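Chapter 6
Builds You Can Repeat

By the end of this chapter you should be able to:
explain why two builds of the same source can differ
find the usual sources of that difference in your own project
pin your tools and libraries, and know what pinning does not cover
compare two builds without losing an afternoon to it

6.1 The release that would not come back

In October a small studio called Ellery shipped version 2.4 of Sundora, a puzzle game in which the player tidies a lighthouse. A fortnight later a customer asked for a one-line fix to the save menu. The programmer on duty, Parvathi Suvarna, checked out the exact source that had been tagged for release, changed the line, pressed build and went to make tea.

The new version came out 57 megabytes larger than the old one. It also started in Portuguese.

Suvarna did what any of us would do, which was to undo her change and build again. The result was still 57 megabytes too large and still in Portuguese. So the fault lay somewhere other than in her line of code, a discovery that is pleasant for as long as it takes to realise that it must now be looked for everywhere else.

The cause, when she found it, was dull. Sundora used a text library called Wunine, and the project file asked for "the latest" Wunine. On release day the latest was one thing and a fortnight later it was another, with every font it had ever heard of packed inside and a new opinion about which language comes first. The source had stayed exactly where it was put. Something it leaned on had moved.

Most programmers meet this problem in much the same way, late in the day and with a customer waiting. The aim of this chapter is for you to meet it earlier.

6.2 What goes into a build

Ask a beginner what goes into a program and you will be told "the code". Ask someone who has been doing the job for 10 years and you will get a sigh, followed by a list. The compiler goes in. So do its settings, some of which live in a file and some of which live in a menu that was last opened by a person who has left. Libraries go in, along with the libraries that those libraries asked for. The name of the folder you happened to be working in may go in too, and so may the time on the clock.

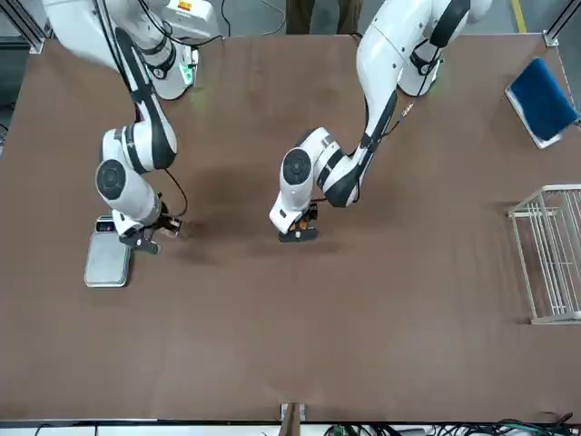
We will call all of this the build's inputs. An input is declared if it is written down somewhere that travels with the source, and undeclared if it is not. A build is repeatable when the same declared inputs give the same output, byte for byte, on any suitable machine. You will notice that the definition says nothing about the output being any good. A repeatable build of a dreadful program is dreadful every time, and this is a great help when you come to fix it.

Undeclared inputs are hard to spot on the machine where they live. Everything works there. It is only when the project moves to a second machine that the missing pieces show themselves, usually as an error message about something else.

6.3 Clocks, folders and other passengers

Start with the clock. Many tools stamp the date into whatever they produce. Suppose your program's "About" box reads "Built on 14 December 2021". Build it again tomorrow and the two files will differ, though not a word of the source has been touched. The cure is to take the date from the source itself, most often from the last recorded change, and hand that to the tools.

Folder names are next. A compiler may tuck the full path of each source file into its debugging information, so a build made in one person's home folder differs from a build made in another's. Most compilers have a setting to replace the path with something neutral. It is off by default, naturally.

Then there is order. If your build script asks the system for every file in a folder, it may get them in any order the system fancies. With 2 files you might never notice. With 500 you will, so sort the list first.

Exercise 6.1 in the next section uses a small practice project, Eretti, which contains one fault of each kind. Build it twice, in different folders, before you read any further.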